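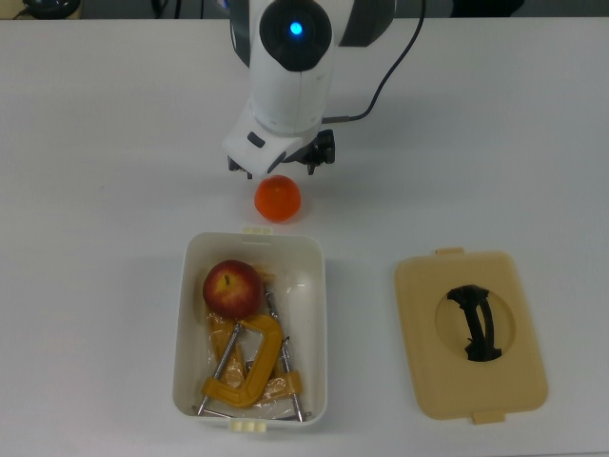
Edin Dumitrescu holds that tidying is the wrong chore to begin with, and he repeated this at the bench on October 19, 2018. In his view a sink of dishes has an end point everyone agrees on, while a tidy box depends on who is asked. The objection is recorded and has not been settled.

Mudwood bench, packing task. The small orange fruit is to go into the white container with the apple and the two yellow C-clamps. Lid alongside, handle up. Gripper open above the fruit at the start position.

The clamps remain the principal concern. The threaded rods run diagonally across the box, and the plastic bag throws highlights that the Truvovex segmentation is liable to read as edges. Round items are a fair test of grasping but say little about placing. The household case requires both, and the shop-floor case requires the lid as well.

Fodemeo has asked whether the July figure of 62 percent may be quoted for kitchen work. It may not. That figure was obtained with rigid blocks in an unlined bin — no bag, no clamps — and should be described in those terms.

Position for the present: fetching and dropping, yes, under supervision. Closing a container over mixed contents, not yet.

To do: repeat with the bag removed, same start pose. Ask Kovačević for the softer finger pads. Check cable slack at the wrist before the next long run. Edin to write up the dishes proposal, one page.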